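首页 | 项目动态 | 会议纪要 | 材料与样品 | 下载 | 联系我们

旧橱柜木板件整修工作第九次例会纪要

发布日期：2024年3月3日　发布：Morkora 木作工作组　秘书组整理

一、会议基本情况

会议地点：Morkora 二楼样品间。
参会单位：Morkora 木作工作组（主持、记录）、Pridov 涂料（技术支持）、Marti 五金、Cererow 物业（委托方）。
会议议题：
1. 上次会议遗留事项核对；
2. 木板件表面状况评定及处理分级；
3. 涂层修补方案；
4. 存放、搬运与安装次序；
5. 费用与材料申领；
6. 其他事项。

会议确认上次例会（12月）纪要无修改意见，予以归档。纪要中“面板”一词统一改为“板件”，避免与柜门的“门板”混用。

二、遗留事项核对

（一）旧板件编号。木作工作组已完成编号登记，号码以铅笔写于板件背面下端，不再使用不干胶标签。上一批标签撕除后在涂层上留有胶痕，清理时间超出预期，该做法停止使用。

（二）含水率记录。委托方要求补交12月的测量原始表。木作工作组答复：原始表为纸质，扫描件已存入共享目录，文件夹名称有误，会后更正。

（三）五金样品。Marti 五金提交层板托两种、铰链一种。层板托的短款在试装中与原有孔位不符，退回；长款保留。铰链未作试装，列入下次会议。

（四）灯光条件。Cererow 物业提出，样品间靠窗一侧白天光线过强，对颜色判断有影响。会议同意评色时以内墙一侧的固定灯位为准，窗边仅用于检查划痕和平整度。侧光条件下细小缺陷较易发现，两处检查结果分栏填写，不得合并。

三、板件表面状况评定

（一）评定方法。沿用原定的三级分类，文字表述作如下调整：

甲级：涂层完整，纹理清晰，仅有可擦除的污迹。处理方式为清洁、上蜡。
乙级：涂层有浅表擦痕或印痕，未见木质外露。处理方式为局部细磨、补涂、整面罩光。
丙级：涂层脱落、木质外露、开裂或变形。处理方式为整面退漆，重新着色，或更换。

评定时先看正面，再看两条长边，最后看端头。板件须竖直放置，分别从左、右两侧以低角度观察，再平视一次。长条板件容易出现上下两段受光不同的情况，评定人员应将板件上下调转后再看一遍，确认深浅差异来自光线还是来自涂层本身。此前有两份记录将阴影误记为“下段色深”，已作废重填。

（二）长条板件讨论。会议用时较长的议题为窄长木板的定级。此类板件饰面偏红橙，近于蜂蜜棕色，木纹细直，沿长度方向分布，深浅纹带相间。横穿木纹的擦痕在这种纹理上比顺纹擦痕明显，补涂后也更难隐藏。 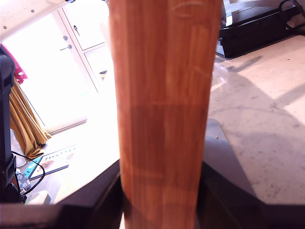 木作工作组认为，靠近上端的浅色椭圆形印痕和右侧几道斜向细擦痕均较浅，按乙级处理即可。Pridov 涂料提出保留意见：椭圆印痕的成因不明，如系压痕，补涂后轮廓仍会显出；如系表层刮擦，则细磨可以消除。双方同意先在印痕边缘做一小块试磨，试磨结果出来之前，该板件在登记表上填“乙级（待定）”。

委托方询问能否将有印痕的一端朝下安装，以减少可见程度。木作工作组答复，板件两端的孔位如不对称则不能调转，须先量孔。此项并入安装次序一节处理。

（三）对“旧痕迹”的处理原则。委托方重申，整修目标为可正常使用、外观协调，不要求恢复全新状态。浅色印痕、细擦痕在正常站立距离下不明显的，可以保留。会议据此规定：乙级板件的局部细磨范围不得超出缺陷外缘一掌宽，避免为了一处小痕迹而破坏周围原有涂层。

Pridov 涂料建议在条文中给出毫米数值。木作工作组认为现场操作人员使用掌宽更方便。会议未采纳毫米数值，但要求在作业卡上附手掌比对示意。

四、涂层修补方案

（一）基层清洁。先用微湿软布擦拭，再用干布收净，静置后方可打磨。禁止使用含硅的家具护理剂。上一轮有一块试板因残留护理剂出现缩孔，整面重做。

（二）打磨。全部顺木纹方向手工进行。砂纸粒度上限由 Pridov 涂料建议为3000目，仅用于罩光后的最后一道消光；补涂之前的细磨不得使用此粒度，否则附着力不足。机械打磨仅限丙级板件的退漆工序。

（三）着色。会议比对了三块小样。一号偏黄，二号偏红，三号与原板件在固定灯位下接近，但移到窗边后略显暗。会议选定三号为基准，由 Pridov 涂料将配方中的棕色成分下调后再送一次。小样编号2319，后续往来文件一律引用该编号，不再写“三号样”。

关于是否需要在纹带较深处单独加色，木作工作组持反对意见。原板件的深浅变化来自木材本身，人工描纹在侧光下容易露出笔触。会议同意仅做整体薄涂，不描纹。

（四）罩光。光泽度以原板件保存较好的一段为参照。两遍薄涂，中间间隔按产品说明书执行。喷涂与刷涂均可，但同一柜体的板件须采用同一种方式。

（五）边角。长边与端头是搬运中较易磕碰的部位，罩光时增加一遍。端头如有吸色过重现象，先用稀释封闭剂处理。

五、存放、搬运与安装次序

（一）存放。窄长板件暂存时竖直靠架，板间垫软质隔条，隔条位置上下对齐。不得直接靠在玻璃上，也不得长时间置于直射日光下。靠窗一排存放位自本次会议后停用，现有板件移至内墙。

（二）夹持与搬运。竖直移动时，夹持位置取板件下段，两面受力应均匀，接触面保持干净。乙级、丙级板件在补涂后未到规定静置时间的，不得夹持已涂区域。接触面上如有砂粒，会在罩光层上留下点状压痕，每次作业前须擦拭一遍。

（三）与白色柜门的配合。样品间的白色柜门为凹嵌板式，与红棕色板件相邻时反差较大，任何缝隙不均都会显得突出。木作工作组建议先装板件、后调柜门，Marti 五金同意，并提出铰链调节余量有限，板件的垂直度应先行确认。

（四）量孔。有印痕的板件先量两端孔位。可以调转的，印痕端朝下；不能调转的，按原方向安装，试磨照常进行。

（五）安装次序定为：侧板、层板、窄长板件、柜门、收口条。原次序将收口条置于柜门之前，试装时收口条妨碍柜门开启，故作调整。

六、费用与材料申领

（一）本期材料费上限为900元，包括砂纸、封闭剂、隔条及软布，不含着色剂和罩光漆。后两项由 Pridov 涂料按小样阶段协议提供，正式用量另行报价。

（二）五金费用不在本次会议审议范围内，待铰链试装后提出。

（三）委托方要求领用记录注明板件编号。木作工作组认为软布、砂纸按块登记过于繁琐，会议同意耗材按日登记，着色剂和罩光漆按板件登记。

七、其他事项

（一）登记表“备注”栏的用语不统一，“划伤”“划痕”“擦痕”“刮痕”混用。自本次会议起统一为两项：手感可察觉的记“划痕”，仅目视可见的记“擦痕”。已填表格不追改。

（二）Cererow 物业提出能否将甲级板件先行交付。木作工作组答复可以，但甲级板件与乙级板件如属同一柜体，须待罩光完成后一并比对光泽度，不宜单独交付。委托方接受。

（三）样品间内墙固定灯位有一支灯管色温与其余不一致，由物业更换。更换后三块小样须重新比对一次，结果附于下次纪要。

八、决议与待办

1. 长条板件暂定乙级（待定），木作工作组负责试磨，结果书面通知各方。
2. 量孔与试磨同期完成，数据填入登记表。
3. 小样2319调整配方后重新送样，Pridov 涂料负责。
4. 铰链试装，Marti 五金负责，木作工作组提供柜体。
5. 靠窗存放位清空，木作工作组负责。
6. 灯管更换，Cererow 物业负责。
7. 作业卡修订，增加掌宽示意和接触面擦拭条款，秘书组负责。
8. 12月含水率扫描件的文件夹名称更正，秘书组负责。

下次例会时间待试磨结果提交后另行通知。各方如对本纪要有异议，请在收到后书面提出，逾期视为确认。

读者评论

木纹控：横纹擦痕确实难补。我家的柜侧板补过一次，正面看没事，傍晚太阳斜着进来就全露出来了。

匿名用户：请问封闭剂稀释比例能不能公布？端头吸色的问题我这边一直没解决。

老刨子：掌宽这个写法我赞成，不过各人手大小差不少，作业卡上最好注明按谁的手。

Morkora 木作工作组 回复 匿名用户：比例随产品而定，以说明书为准。建议先在废料端头上试，干透后再比色。

qingchen_88：第五节次序改得对，收口条先装的话柜门根本没法调。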